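Home | Projects | Gallery | Team | Contact
Reading time: 2 min

The cable problem, in pictures
9 April 2024

This gallery page is a little different from our other ones. Usually we show the good days of the Enness project. This time we want to show the table work during the weeks when the right hand kept losing its signal.

The first fault came in trial 168. The fingers stopped while the arm was still moving, and the hand pushed a cup into the shelf. No person was hurt, but Jamshid Bahrami was standing closer than our rules allow, and we wrote it down as a safety matter. After this we moved the stop button to the operator's side and made the arm slower.

Arnulfo Betancur read the logs from trial 1 to trial 1649 and found 19 stops of the same kind. Nearly all of them came when the wrist was turned and the arm was reaching far to the left. We changed the hand controller first, and this was a mistake – it cost us 2 weeks and the stops continued. Then Dratlow, who made the cable set, asked us to look at how much free cable we leave at the wrist. We had left too much. It could catch on objects and pull at the connector.
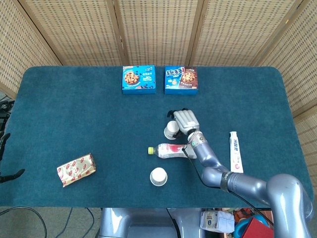
Table work with paper cups, a bottle and packages. Note the black cable, which loops from the wrist over the bottle and goes back along the arm.

The new cable guide is designed by Agudelo and should arrive in August. Until then, the rule is simple: no one reaches over the table while the arm has power, also not to pick up a fallen cup. If you use the same hand and have seen similar stops, please write to Jamshid through the contact page.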